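Moving for work, one form at a time

2018-04-20

When a company sends an employee abroad, the contract is usually the easy part. The slow part is the permit. I spoke with staff at Mindard, a relocation office in the port city of Irno, and most of their day goes to papers which have one stamp missing.

Last year the office handled 1137 applications for skilled workers. Of these, 219 came back at least once. The most common problem was a diploma translated by a person who was not on the official list of translators. The second was a birth certificate older than the consulate accepts.

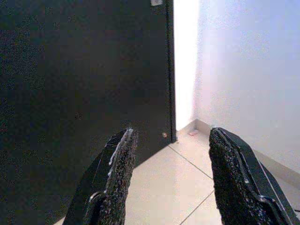
Employers often believe that the visa and the work permit are the same thing. In Irno they are two decisions, made in two buildings, and the second office does not open a file before the first one has closed it. Gelto, a shipping company which hires many engineers from abroad, now asks new staff to collect their documents before they sign the contract. The managers say that this saved them several weeks per person.

The family is another matter. A husband or wife can join the worker, but has no right to take a job in the first 100 days. Many families learn this only after they arrive – and by then they have already given up one salary at home.

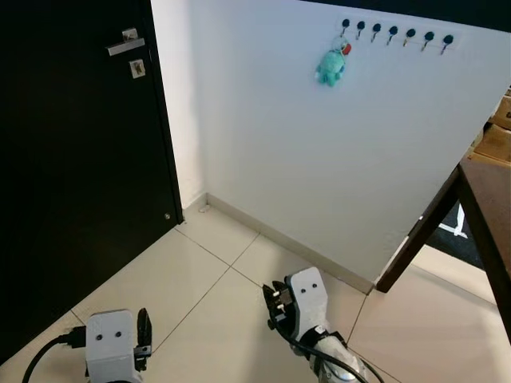
What will change in September

From September, the city will accept applications for the permit and the residence card together. The fee for both will be 2644, paid once, and it is not returned if the answer is negative. Kuroda, a law firm which follows these cases, welcomes the new rule but warns that one mistake can now stop both documents.

The firm advises people to keep certified copies of everything and to check the date on each paper again in the week before the appointment. Applications sent before September will stay under the old rules, also when the decision comes later.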